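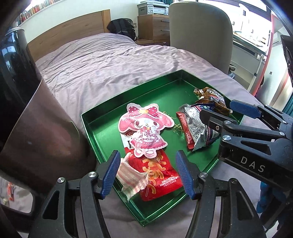 From: Mizanur Liyanage
To: vainio-list
Date: Jul 23, 2021
Subject: Re: Vainio live tapes and the October shows

On the list, Dineo Shabalala wrote:

> Does anyone have a full set list for the second Tusunau night? My
> copy stops right after the drum solo and picks up again in the middle
> of "Salt Road." I always assumed there was a song missing in between.
> Also, has there been any word on who is playing bass in October? The
> club's page still lists the old lineup.
>
> Dineo

Dineo,

Your copy is from the first round of tape trades. Everyone who got it that way has the same gap. The person recording had to flip the cassette and was slow about it. There is one complete song missing, "Grenidex," and the first verse of "Salt Road." I have a second source for that night, recorded from the balcony. It is noisier and the vocals are low, but it runs straight through.

From the balcony tape, the end of the set goes:

Long Field
drum solo
Grenidex
Salt Road
Zasel (encore)
The Harbor Song (encore)

The first half matches what you have. The old fan site lists "Winter Coat" as a third encore, but it isn't on my tape, and you can hear the house music come on after "The Harbor Song." I think that listing was copied over from the first night.

My transfer runs 153 minutes with the opening band included. I split it into 4 files so that people with slow connections can skip the opener. They are FLAC, no noise reduction. I did correct the speed, as the tape ran a little fast and everything was almost a half step sharp. If you want the uncorrected version for comparison, write me off list.

On the bass question: Nandini Varghese posted in June that Tuấn Khúc is playing all three October dates. He filled in on the spring tour too, so he knows most of the older material. I haven't seen anything about whether this is permanent. The club page has been wrong before and I wouldn't go by it.

Chathurika Sheikh is collecting ticket requests for people who want to sit together on the last night. She needs names by the end of the month. Write to her directly and please don't reply to the whole list with your order. Last time that filled up the archive and people missed the actual announcement.

One request of my own. I'm still looking for any recording of the acoustic radio session from the year before the first album. I have the interview part, taped off the air, but only one of the songs, and it fades early. Even a bad copy would help. I can trade for it or pay postage both ways on the original cassette.

Mizanur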